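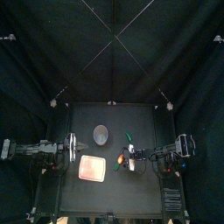 Site Monitoring Officer, Stelbridge Canal and Mill District

Last updated: August

The Stelbridge Heritage Trust is hiring a Site Monitoring Officer for the Stelbridge Canal and Mill District. The district was added to the national tentative list two years ago, and the Trust is now preparing the full nomination file. The officer will keep the condition records that go into that file and will be the main point of contact for owners inside the boundary.

The district covers 507 acres on both banks of the canal, from the Fustden locks to the old Montecinos dye works. It contains 98 recorded structures. Most are in private hands, and a good number are lived in. The buffer zone runs further north, as far as the county road.

What the job involves

You will inspect recorded structures on a two-year cycle and write a short condition report for each one. Reports are entered in Trinus, our records system. Training is given in the first month, and you do not need to have used it before.

You will also:

- review building permit applications inside the boundary and send written comments to the city within the review period
- update the maps when a boundary question is settled
- answer letters and calls from owners about repairs, grants and what the listing would mean for them
- prepare the monitoring section of the nomination file, including the tables of indicators
- take part in the spring and fall public meetings, which are held in the evening, usually starting at 6:30 p.m.

The Trust has no power to approve or refuse work on private property. Part of the job is explaining this clearly, both to people who think we can stop a project and to people who worry that we will.

What we are looking for

A degree in historic preservation, architecture, archaeology, geography or planning, or equivalent work experience. At least three years in a job that included field survey. You should be able to write a report that an owner with no background in the subject can read and use.

Some knowledge of masonry and timber decay is needed. Experience with GIS is helpful. Knowledge of how World Heritage nominations are put together is welcome, but we will consider people who have worked only on state or local listings.

Field days involve walking on towpaths, climbing stairs and ladders, and being outside in poor weather. Two of the lock sites cannot be reached by car. A driver's license is required for travel between the others. Please tell us if you need an adjustment to do this work and we will talk it through with you.

Terms

The position is full time for three years. Renewal depends on the outcome of the nomination and on funding. The base salary is set by the Trust's pay scale, step 4, and the scale is available on request. On top of salary there is a yearly travel and equipment allowance of $3,790. Health coverage begins on the first day of work.

The office is in the former toll house at Fustden. In a normal week you can expect to spend 70 percent of your time there and the rest in the field. One day a week can be worked from home once the training period is over.

How to apply

Send a resume, a cover letter of no more than two pages, and one sample of a condition report or survey entry you wrote yourself. Remove owner names and street addresses from the sample before sending it. Applications can be mailed or left at the toll house before 4 p.m. on the closing date shown on the application form.

Interviews will be held in Stelbridge and include a one-hour site visit. Travel costs within the state are repaid with receipts. People who applied for the survey assistant position last year may apply again.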